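Quick one because bedtime ran over AGAIN and I have maybe ten minutes. Friday, 2021-06-18, and the summer schedule is up on the channel. They moved Bullesska. Again. It was weekdays before breakfast, now it's Saturdays only, two episodes back to back, and in between there's Fleta, which my kid leaves the room for.

I don't get it. Bullesska is the one show in this house that everybody can sit through. No yelling, no toy ads dressed up as a plot. The little submarine goes down, meets somebody, comes back up. Twelve minutes. Done. 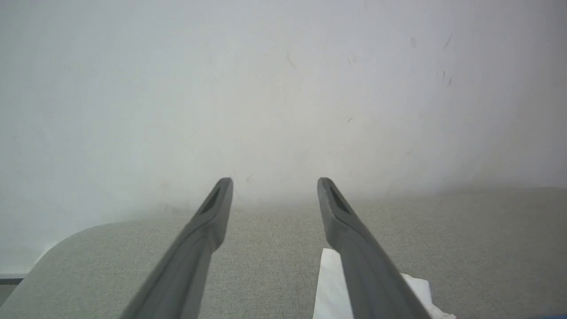
The marathon last November is what did it for us. We had it on all day, I folded laundry, made soup, missed most of the middle and it did not matter at all. Plain gray fabric and a bare wall behind it, that's the whole view when the TV is off, and with the theme song going even that felt like company. Anyway by the end of the day she could sing the whole thing, incluing the verse they cut from the short version.

Ya-wen Tsao, who I swap recordings with, says her two have gone over to Costello. The one with the dog detective. I tried it. Fine? Loud. The dog explains every clue three times. We made it through two episodes and then somebody asked for the submarine.

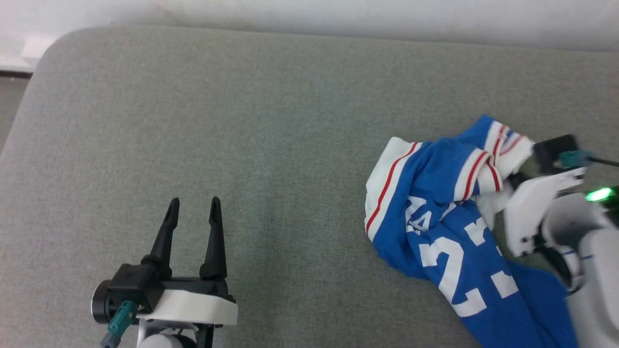 Gray on top, off-white behind.

Things I want from the channel, in no order:

Bullesska back on weekdays. Any time before nine, I'm not picky.

Put the right episode titles in the guide. Three weeks running it said "The Lost Lantern" and it was the whale one. There were tears.

Less Flalo. Almost 292 promos for Flalo this week, feels like. The show hasn't even started yet.

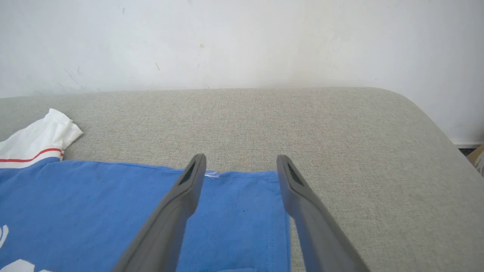
Dagný Briem does the voice of the grandmother and I could listen to her read a parking ticket. I read she's leaving after this season, hope thats wrong. My plan for the double episode is the same as every week, coffee, phone in the other room, blue fabric and gray upholstery and no getting up until the credits. If they recast her I will notice in one line and so will a certain four year old.

OK she's calling for water. Will post the full Saturday times tomorrow if I remember – if somebody already has them typed out, stick them in the comments please.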